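Ammann hands the bin round to a pair of arms

LESTORDALE, January – Staff at the Ammann offices in Lestordale will no longer draw lots to see who sorts the canteen rubbish. The job has gone to two robot arms supplied by Esix of Sturkthorpe, which did not take part in the draw.

The site gets through 1,721 drinks bottles a month. Until now, each was fished out of the general waste by someone hired to do something else.

"I have a diploma in logistics and a very good pair of rubber gloves," said site manager Brigitta Rainer. "I'm keeping the diploma."

No posts are being cut. The four people on the old rota get their afternoons back, and two are training to look after the arms.
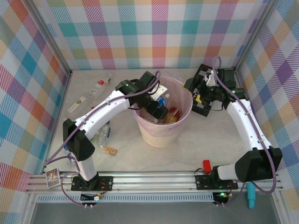 Photo: Esix

Bottles and wrappers share a lined bin, much as they do in life. Esix says the arms will be given 200 bags to practise on before spring. Tea bags remain a matter for humans.

Press contact: Kilian Rainer, Esix, Sturkthorpe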